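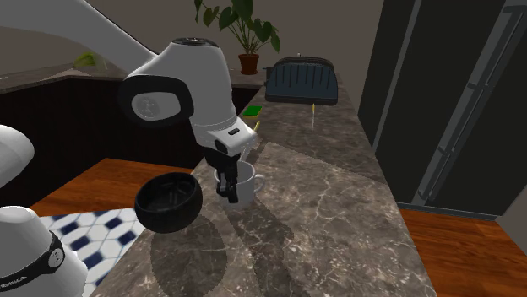

# How a Town Plans to Buy a Kitchen Robot

A robot arm costs a lot more than a bike or a game console. When a school or a town wants one, a group of grown-ups has to plan for it, and the plan can take longer than building the robot did. This page explains how that planning works. We will use the town of Pirgate, where the Rivera Community Kitchen wants an arm that can pick up mugs and bowls and put them away.

## Start with the job

The first question is what the robot needs to do. "Help in the kitchen" is too big. A robot that helps in the kitchen could be asked to wash, chop, stir, carry, or sweep, and no single arm does all of those well.

So the Rivera kitchen wrote down one job: pick up a mug from the counter and put it on a shelf. Then they wrote down a second job: do the same with a bowl.

Those two jobs sound alike, but they are different for a robot. A mug has a handle on one side. A bowl is wide and round, and it can tip. The robot's hand is called a **gripper**, and this one has fingers that point down toward the mug. A gripper has to open wide enough to go around a thing, or thin enough fingers have to fit inside it. Before you buy a gripper, you measure your dishes.

## Try it on a computer first

A **simulation** is a pretend world inside a computer. The kitchen at the top of this page is one. It has a stone counter, a toaster, a sponge, a potted plant, and a big dark refrigerator, and every bit of it was drawn by a computer.

Why plan this way? If a pretend robot knocks over a pretend mug, there is nothing to sweep up. You can move the toaster and try again. You can also find out if the arm is long enough to reach the back of the counter before you pay for it.

A simulation does not tell you everything. Real counters get sticky, and real mugs can be slippery. The Rivera kitchen still plans to test a real arm for nine days before it decides.

## Two kinds of cost

When you buy a sandwich, you pay once and eat it. A robot is more like a pet. There is the cost of getting it, and there is the cost of keeping it.

**One-time costs** are paid at the beginning:

- the arm
- the gripper
- a strong base to hold the arm still
- lessons for the people who will use it

**Running costs** come back again and again:

- electricity
- new finger pads when the old ones wear out
- a yearly checkup
- fixing things that break

Many plans go wrong because somebody adds up the first list and forgets the second.

## Looking at two offers

A written offer with a price on it is called a **quote**. The kitchen already had money saved for the arm, so its quotes were for the gripper, the base, and the lessons together.

| Company | Price | What comes with it |
|---|---|---|
| Pirnska | $2,071 | gripper, base, one lesson |
| Milline | $2,504 | gripper, base, four lessons, spare finger pads |

Pirnska costs less. To find out how much less, subtract:

2,504 – 2,071 = 433

The difference is $433. Now the planners have to ask if three more lessons and a set of spare pads are worth $433 to them. If the kitchen workers have used a robot before, maybe they aren't. If everyone is new to it, maybe they are. Two kitchens could look at this table and choose differently, and both could be right.

## Room and safety

Money is only part of the plan. A robot also takes up space. The arm has a base, and the arm itself bends and swings, so it needs clear room on every side it can move toward.

The Rivera kitchen put tape on the floor to show how far the arm would swing. The tape ran across the path to the pantry. They had two choices – move the arm or move the path. They moved the spot for the arm, because moving a pantry costs a lot more than moving tape.

The plan also includes a stop button that a person can reach quickly, and a rule that everyone stays outside the tape while the arm is moving.

## Saving up

The kitchen chose the Milline offer. It will pay for it out of a fund that gets $54 every week from the Pirgate lunch sale.

How many weeks is that? Divide 2,504 by 54. The answer is a little more than 46, so it takes 47 weeks to have enough. The first $54 goes into the fund in January, and the kitchen expects to buy near the end of the year. Prices can change in that time, so the planners will ask for a new quote before they pay.

## Make your own plan

Pick a job at home or at school that you would like a robot to do. Then write down:

1. The job, in one sentence.
2. The things the robot would have to pick up. Measure each one with a ruler.
3. Where the robot would stand, and how much room it would need.
4. What you would pay for once.
5. What you would pay for every year.
6. How much you could save each week, and how many weeks it would take.

If your number of weeks is very big, go back to step 1 and try a smaller job.

## Words to know

**Budget** – a plan for how money will be spent.

**Gripper** – the part of a robot that holds things.

**Quote** – a written offer with a price.

**Simulation** – a pretend version of something, run on a computer.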